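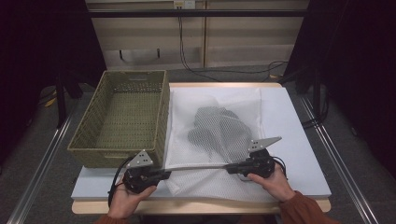 Page 2 of 4

Inow Support Desk – Ticket 152
Site: Praststead, demonstration room
Opened by: Kyriaki Sarantis, Visitor Program
Assigned to: Markos Theodorakopoulos
Priority: Normal
Status: Pending confirmation from site

Summary
During the open day of October 26, 2025, the left unit of the hand-held gripper pair stopped reporting its opening width while the laundry task was being shown to the Medeck delegation. The right unit was not affected.

Reported by site
The demonstration consists of opening a zippered mesh laundry bag with the grippers and moving the dark garment inside it to the woven basket. The operator, Jarosław Kaczorowski, noted that the width reading for the left unit froze at 55 percent. The display in front of the visitors continued to show the last value, and the fault was noticed only when a visitor asked why the number did not change. The demonstration was paused and the remaining guests were directed to the Mägi stand.

Log
Entry 1, M. Theodorakopoulos. Site was asked to restart the recording software without unplugging either unit. Reading returned, then froze again at the next attempt on the zipper.

Entry 2, K. Sarantis. Left and right cables exchanged at the computer end. Fault moved to the right unit. Both grippers continued to open and close normally by hand.

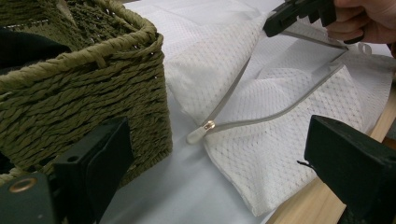 Entry 3, M. Theodorakopoulos. Result of the exchange points to the cable and clears the gripper itself. Site is requested to fit the spare cable from the August shipment and to leave enough slack for the full reach of the operator's arm.

Entry 4, F. Kalogeropoulos. Spare located, but its connector lacks the locking collar. Please confirm whether it may be used for the return visit – Medeck has asked to see the task completed.

Entry 5, M. Theodorakopoulos. Use is approved for demonstration only. A replacement with collar has been ordered for Praststead. Ticket to remain open until it is fitted and the width reading has been checked on both units.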